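Folie 1 — Begrüßung, kurz halten

Guten Tag, mein Name ist Urho Saarela. Man hat mich gebeten, über das »Premium-Menü zum Aktionspreis« zu sprechen. Ich bin kein Freund davon und sage das lieber gleich.

Folie 2 — Was heißt hier Premium?

Das Wort steht auf jeder zweiten Karte. Bei Bolura hieß im Dezember sogar die Beilage so. Ich habe nachgefragt, worin der Unterschied zur normalen liegt. Antwort von Kam-wah Chow aus dem Einkauf: im Namen. (Pause)
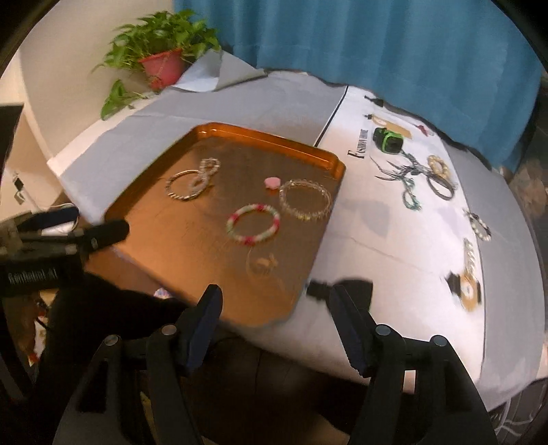

Folie 3 — Die Zahlen aus Nerneck

1466 verkaufte Aktionsmenüs in 30 Tagen. Klingt gut. Aber wie viele dieser Gäste hätten ohnehin bestellt, nur zum vollen Preis? Das hat bisher keiner erhoben. Hoi-yan Lo hält die Aktion trotzdem für einen Erfolg — bitte in der Diskussion nachhaken.

Folie 4 — Die Soße

Neue »Signature«-Soße, 400 Probierportionen verteilt. Rückmeldungen: freundlich. Wer gratis isst, ist meistens freundlich. Mich würde interessieren, wer sie beim nächsten Besuch bezahlt.
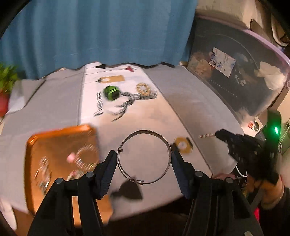

Folie 5 — Was ich vorschlage

Herkunft und Gewicht auf die Karte, Adjektive streichen. Zwei Filialen vergleichen, eine mit Aktion, eine ohne. Kwan-ho Poon meint, das dauere zu lange. Mag sein. Dann wissen wir es eben weiterhin nicht.

Fragen, danach Übergabe an Hoi-yan Chiang.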